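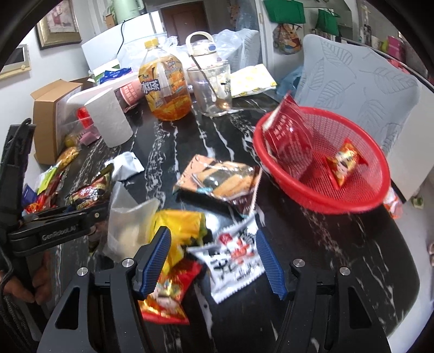

Figure 2. Packaged snacks, drinks and containers on a shared table.

Snack Diary Working Paper, Section 4: What the diaries can and can't tell us
By the Jindudstead snack diary group
March

4.1 The trouble with shared food

Most of what is claimed about snacking at home rests on people writing down what they ate. The diary method works tolerably well for meals. A person who cooks dinner and sits down to a plate of it can usually say what was on the plate. We are much less sure it works for food that sits out on a table for a whole afternoon and gets picked at by whoever walks past (see Figure 2 for the kind of spread we mean). No one is served and no one is finished. The packet belongs to the household, and the diary asks for an individual.

The 27 households in the Jindudstead sample filled in 118 diaries between them, with over 3,000 separate entries. Those numbers look healthy and we have seen them quoted as though they settle something. They tell us how much writing was done. Whether the writing matches the eating is a separate question, and the earlier Ikutis report passed over it in one paragraph.

4.2 "One packet"

The commonest unit in the diaries is the packet. Taken at face value, an entry of "one packet" means that the writer ate the whole of one. We doubt this was often the case. In several homes, two or three people entered the same product for the same hour, each as one packet, and the shopping dockets for that week show a single purchase. In others a packet was bought, was gone by the weekend, and never turned up in anyone's diary at all. Both errors are easy to understand. The first makes intake look too high, the second too low, and the usual hope is that they cancel out. We could find no grounds for that hope beyond convenience.

The Itum coding rules deal with the problem by dividing a shared item equally among the people recorded as present. It is a tidy rule and it makes the tables add up. It also gives a toddler and a teenager the same amount of potato chips. When we asked households whether an equal split sounded right, the most frequent answer was a laugh.

4.3 Pack size and weight

Where the diary gave a brand or flavour, coders could look up the weight. Where it said "chips" or "bikkies" they used a standard value of 100 grams for a large bag. We have kept this value for the sake of comparison with Ikutis, though we can't recommend it. Bags sold as sharing size at the two supermarkets in Jindudstead varied a good deal in weight, and small bags out of a multipack were often entered with no sign that they were small. A coder working from "chips, one bag" has to guess, and each coder guesses in the same direction every time.
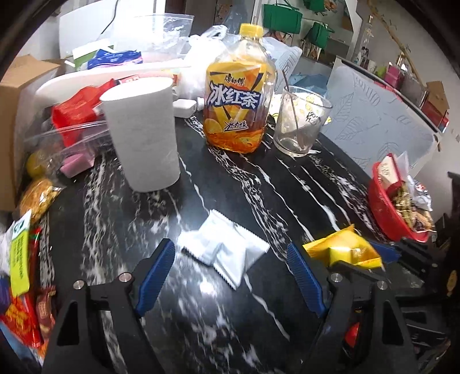
Drinks were worse. People wrote down soft drink when they opened it and seldom wrote down whether they finished it. Tea and water were left out by nearly everyone, in spite of a printed reminder on each page. A few households entered drinks only on Monday, the first day of the diary, and it would be a brave reader who concluded that they went thirsty for the rest of the week. Entries of every kind thinned out as the days went on. The Eskildsen correction treats this as missing data and fills the later days from the earlier ones, which assumes that people eat on a Friday night as they do at the start of the week.

4.4 Does the setting matter?

It has been suggested that snacks left in plain view are eaten faster than snacks kept in a cupboard. This may be so. Our diaries had a tick box for "out on the table", and ticked items do appear more often. But an item that is out on the table is also easier to remember when filling in the diary at nine at night. We can't separate eating more from recalling more, and we don't see how any diary could. Earlier write-ups treated the tick box as proof of the first. We have taken that claim out of this version.

For similar reasons we give no average snack intake per person. Readers who want one can work it out from the appendix tables, and we would ask them to quote the coding rules alongside it. The product types in Table 5 are, in our view, the safest part of the data. If a household wrote down rice crackers, somebody in that house probably ate rice crackers. We are less willing to say who, or how many.

4.5 Changes for the second round

The next diary will ask for a photo of the cupboard at the start and end of the week, and for empty wrappers to be kept in a bag. Wrappers have problems of their own. They miss whatever was eaten at work, and two of the pilot homes threw the bag out with the rubbish. Even so, a wrapper can be weighed against its label and it doesn't depend on anyone's memory.

Comments

Reader, 7.40 pm: We were one of the households. Can confirm three of us wrote down the same packet of biscuits. I had most of it.

Reader, 8.15 pm: If the equal split is that bad, why keep it in the appendix tables? People will use them whatever you say up front.

Reply from the group: Fair point. The unsplit entries are going up as a second file.

Reader, 9.05 pm: Wrapper bags will attract ants. Suggest a tub with a lid.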